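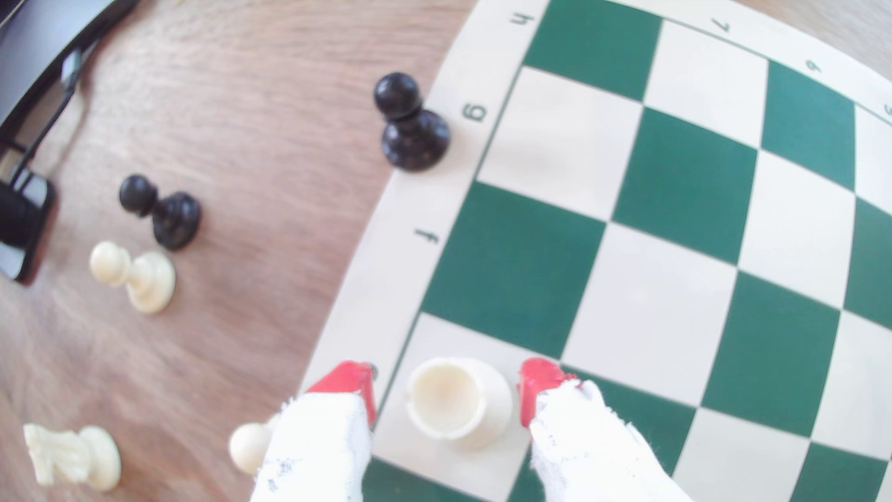
Quick one on the Billau arm kit, typing between other jobs. Third weekend with it. Short version — good arm, annoying to set up, keep spare finger tips around.

Build first. Printed parts fit fine, a bit of sanding at the elbow. Servos are plain black hobby ones, easy to swap. Took me 6 hours, Joaquim Macedo says he did his in 4 but he skipped the cable ties and regrets it. Wire routing is the weak spot of the whole kit. Manual gives it half a page. Leave slack at the wrist or the joint tugs the moment it reaches far.

Calibration. Chess on a roll-up mat, same as everybody. Flatten the mat first!! A curled corner throws off the far files and you will blame the servos. I did, for a whole evening. Re-zero the elbow, then the wrist, then the fingers. In that order, the Pakstead forum has it backwards.

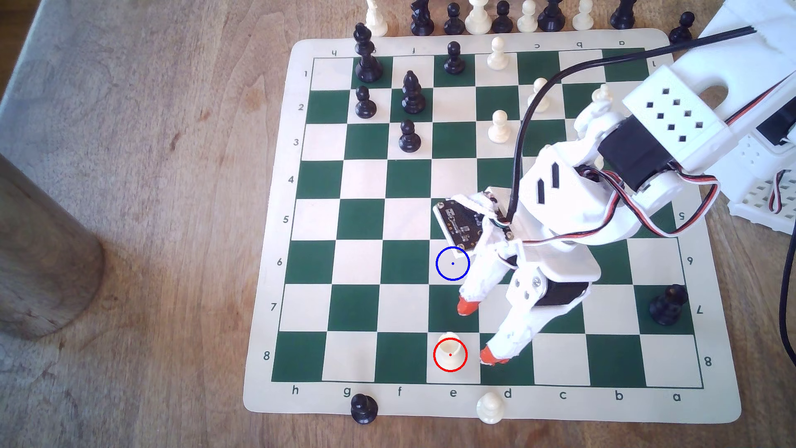 Red circle on the e8 pawn, blue one on e6.

The overlay is teh best part of the software. Circles right on the picture, so you see an offset before you go hunting for it in the numbers. My wrist offset came out at 166 in the config, stock value is 100, so don't trust stock.

Pawns are the fussy ones. Small round head, not much to hold. Slow the close speed way down and check the tips line up with each other. Seo-ah Gil wraps her fingers in cloth tape, works ok, frays tho. 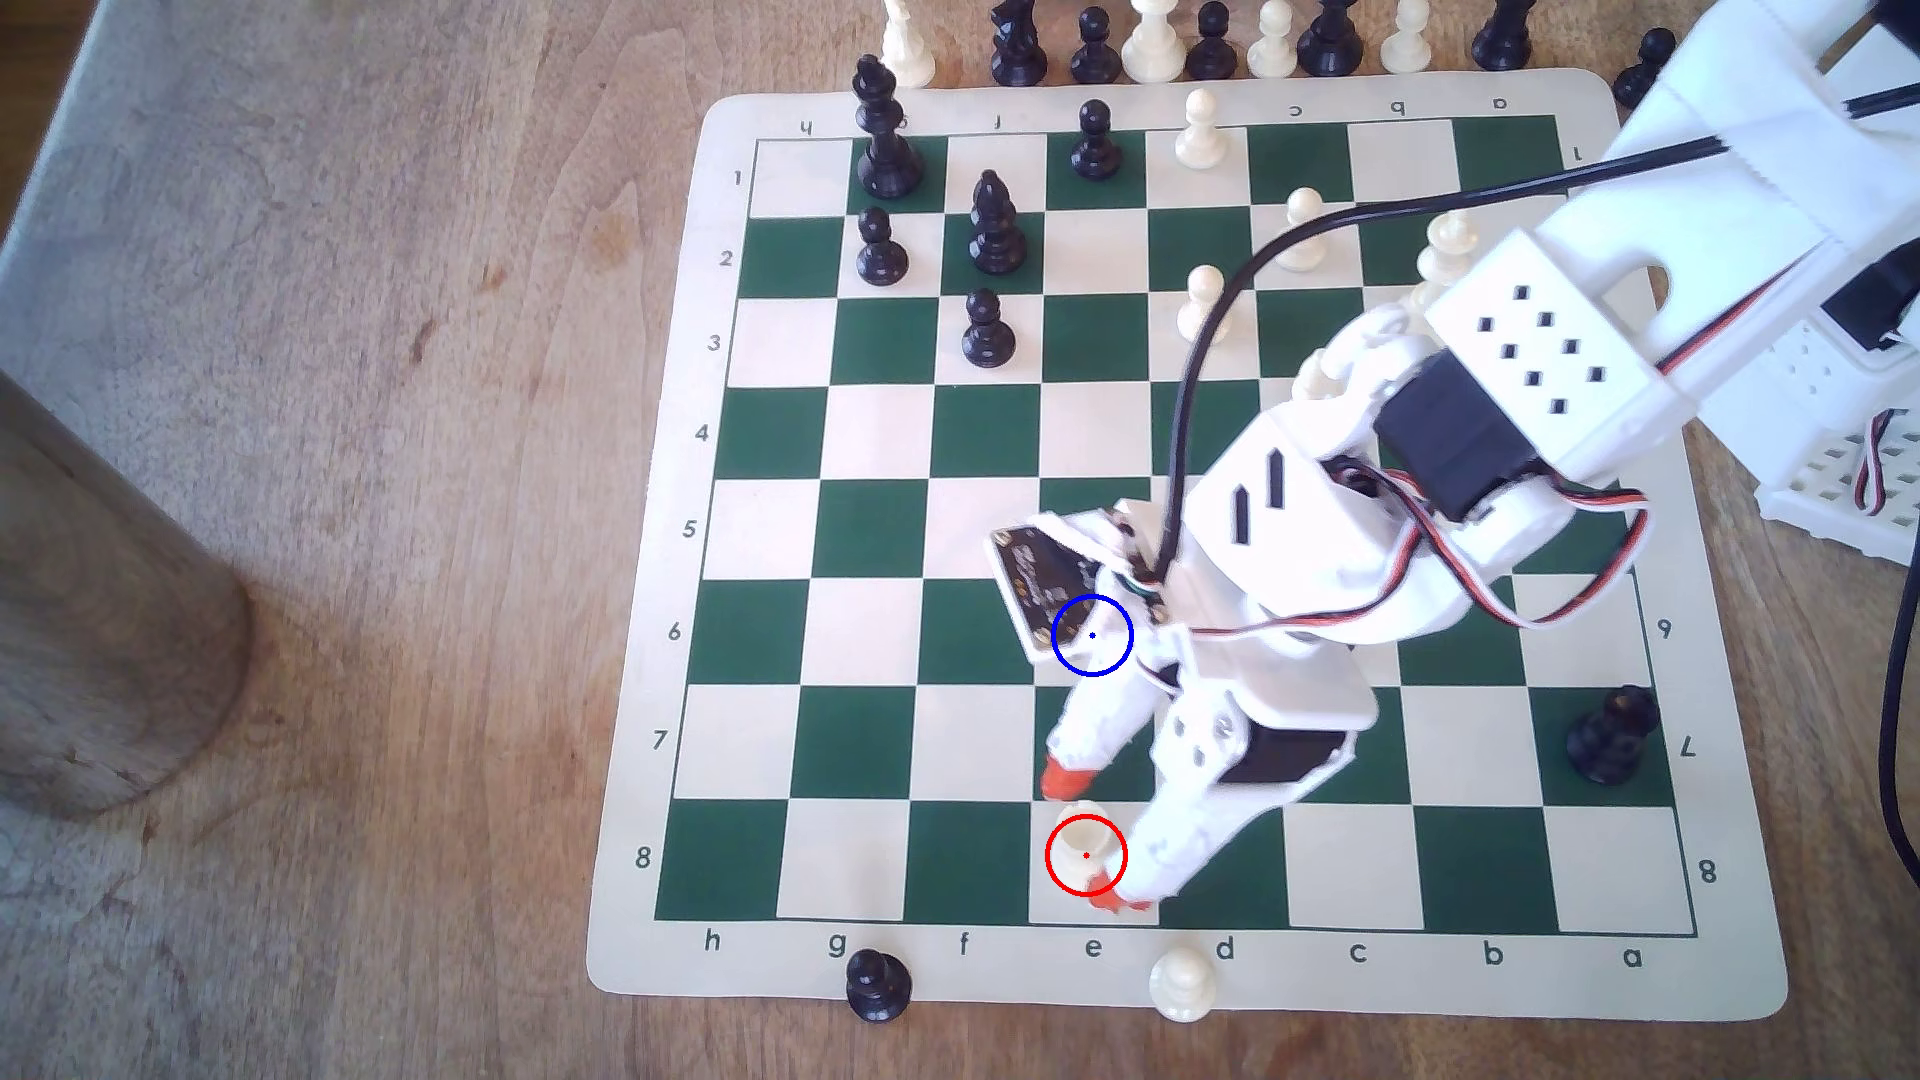
White pawn between the orange tips, e8.

Upkeep — wrist screws every week, they walk. Check the wire bundle down the side of the arm for rubbing. Tips wear, buy extra. Wipe the mat.

Gripes: no strain relief on the long cable, wrist board clips on at a silly angle, support took some days to answer and then sent me the same PDF.

Would buy again. Not for a kid on there own.

Shares 6
Comments 4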